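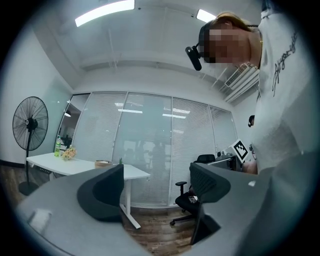
Long sleeves in July, with the AC vent up where the ceiling meets the wall.

How to Stop Freezing at Your Desk All Summer

Filed under: Work Life, How-To, Small Fixes

I have worked in four offices and been cold in every single one of them, and the worst months are always the hot ones. You walk in from the parking lot with your shirt stuck to your back and by ten o'clock you're typing with your sleeves pulled over your knuckles. After enough summers of this I've got a system, and my coworkers keep asking me for it, so I'm writing it all down in one place (hi, Josefina!).

First, find out where the cold is coming from. I spent my whole first year blaming the thermostat when the problem was a draft hitting the back of my neck. Cut a strip of tissue paper as long as your hand, tape one end to a pencil, and hold it up over your chair, then next to your monitor, then down by your knees. Wherever it flutters, that's your draft. Do it once in the morning and again after lunch, when the system is usually working hardest. My desk was perfectly calm at nine and like a wind tunnel at two.

If the air is coming down on you from a vent, look at the slats before you do anything else. On a lot of vents they tilt, or there's a little lever on one side. Do NOT climb on a rolling chair to get at it. Ask whoever runs the building. I sent a two-line email with my desk number and the time of day it was worst, and a man came up with a ladder and tipped the slats toward the ceiling. It took him less time than it had taken me to write the email, and I'd been putting that off for months.

Please don't tape cardboard over the whole vent. We tried that at Sepúlveda, and all that happened was the air came roaring out of the next one along and Irén got it instead.

If the slats don't move, you can buy a deflector, a curved piece of clear plastic that hangs on with magnets. Hold a fridge magnet up to the vent before you order one! Mine was aluminum and nothing stuck, so the deflector went back in the mail. The second option is moving your chair. I shifted my desk over by the width of a filing cabinet and that did more for me than anything I've ever bought.

Now, clothes. A big sweater over a sleeveless top is what most people do and I think it's the wrong way around. You want something thin and long-sleeved next to your skin, then a light layer you can take off. Loose is good, but the cuffs should be snug. And put something around your neck. I know it feels silly in July. I keep a cotton scarf in my drawer and I've stopped caring.

Feet are next. If your floor is tile or thin carpet over concrete, get your shoes up off it. I use a folded bath mat, the rubber-backed kind, and it slides under the desk where you can't see it. Wool socks live in the same drawer as the scarf.

About heaters: check the rules before you bring one. A small fan heater pulls a lot of power, and when three people on our row plugged theirs in on the same morning we lost every computer on that side of the room. What I ended up with is a heated foot pad. Mine is 141 watts on high and I almost never go past low. Olga has a 400 watt panel that stands against the inside of her desk and she swears by it, but she had to get it approved first, and it took until March. Whatever you get, plug it straight into the wall and never into a power strip, and turn it off when you go to lunch.

Last one, and it's free: get up. I fill a small mug instead of a big bottle, so I have to walk to the kitchen all morning whether I feel like it or not. If my hands are really bad I run them under warm water for a minute and dry them properly, all the way between the fingers.

If you've got a fix for cold mice (the computer kind) I'd love to hear it. I tried a fleece cover and it was horrible, my hand kept slipping off the buttons.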